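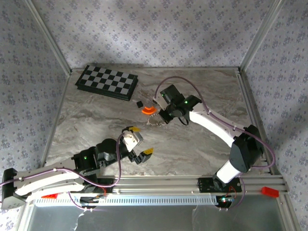
Call for participants - good practice for two-arm benches

Gustuneo is looking for people to help us write, test and argue over a set of rules for working with small two-arm robots. Paid, part time, on site for most of it. We need people who have run arms, people who have only stood next to them, and one person who can write plainly.

First round of applications closes 12/11/20. Please read the whole thing before writing in, last time half the emails asked things that were already on the page.

What it's about

We had a house rulebook. It grew to 20 pages, and the operators stopped opening it. Half of it was copied from the big fenced-cell guidance and makes little sense for a pair of light arms on a tabletop. The other half was notes people had stuck on over time, some of them contradicting each other. One page says leave the grippers open at the end of a run. Another says closed.

So we are starting again. The new version is called the Kelto rules (working title, nobody loves it). Wanted: short, numbered, each rule tested at a real bench before it goes in. Anything an operator can't follow with a task half done gets rewritten or dropped.

Areas we know we need to cover:

- who may be within reach while arms are powered, and who says so out loud
- cable runs, slack at the wrist, what to check before first move
- small parts: where they sit, how they're counted back in
- handing an object from one gripper to the other
- drinks, pens, phones and other personal stuff near the bench
- stopping. Who stops, how, what gets written down after
- camera views and what may be kept from them

There will be others. Tell us.

The handover section

This one has its own budget becuase it causes most of the arguments. One arm holds a thing, the other comes in and takes it, and for a moment both have it. With something thin like a split key ring there's very little to grip and the two sets of fingertips end up more or less touching. Old rulebook gave it a single line: "transfer with care". Useless.

We want proper wording on approach direction, which hand lets go first, how long both may hold, and what the operator does if it hangs halfway. Also what you must not do, i.e. reach in and help. Everybody has reached in and helped. 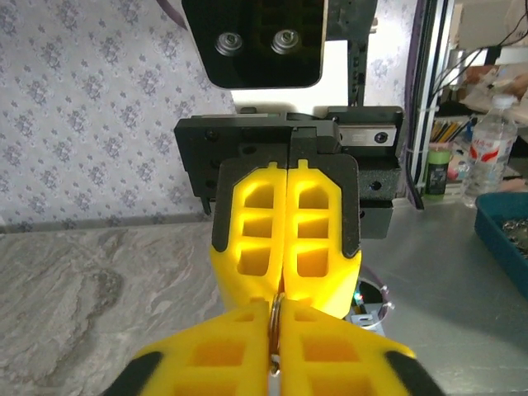 Who we want

Operators (most of the places). You have teleoperated or programmed a robot arm of any make. Hobby builds count. You can keep a log without being chased.

Bench observers. No robot experience needed and we mean that. You sit with the draft rules and mark what was followed, what was skipped and what you couldn't make sense of. Kitchen, lab, workshop or nursing background all welcome - anywhere that runs on checklists.

Rules editor, one post. You take a messy page from engineers and hand back something a new starter can read in one go. Send two samples, before and after if you have them. No academic papers please.

What you'd do

Operators and observers work in pairs. A session is 90 minutes at the bench, then a short write up. Each pair does 10 sessions, spread out as suits you both. Tasks are ordinary tabletop stuff: moving game pieces, sorting bits into trays, passing small objects across, putting things back as they were. You won't be marked on how well you do the task. We are testing the wording.

After every session the pair fills in the rule sheet. For each rule: kept, broken, unclear, or didn't come up. "Unclear" is the answer we learn most from so don't be shy with it.

The editor joins from the start, sits in on sessions when possible and owns the text.

House rules while you're here

These apply now, whatever the draft says.

1. Both arms stopped and confirmed before a hand goes over the table edge. Confirmed means the other person says it.
2. Hair tied back, sleeves up, no lanyards, no loose bracelets.
3. Lids on drinks, and drinks off the work surface.
4. Look along each cable before the first move. If it's rubbing or pulling tight, tell the lead and wait.
5. Don't pull a stuck object out of a gripper. Call it, stop, log it.
6. Anything dropped gets logged, even if it's tiny and you found it straight away.
7. Either person can stop a session at any time, no reason needed. You still get paid for it.

Rule 7 isn't up for discussion in the new draft. The rest are.

Pay and practical bits

Operators and observers get the same fee: 1,011 for the full set of sessions, paid in two halves, plus local travel. If you leave part way we pay for what you did. The editor post is paid seperately at a day rate, ask us.

Sessions run at our Soltani building, ground floor, step-free. The bench can be worked seated or standing. Tell us if you need different lighting, breaks, an interpreter or anything else, and we'll set it up beforehand.

Views from the bench and gripper cameras are kept for the project. Hands may show up in them. You'll get the consent form before your first visit, and you can ask for a session to be deleted up to the end of April.

The finished rules will be free to copy. Wulix have asked to trial them on their own benches, more may follow. Participants are credited by name unless they'd rather not be.

How to apply

Send one page, any format, with:
- which role (you can put more than one)
- what you've worked with, robots or otherwise
- one rule from any job you've had that people ignored, and why you think they did
- when you're free, days or evenings

We read the third one first.

Applications and questions to Behrouz Nikzad, bench practice lead, through the contact form on this site. Put "Kelto" in the subject line or it goes in the general pile. Replies to everyone, yes or no.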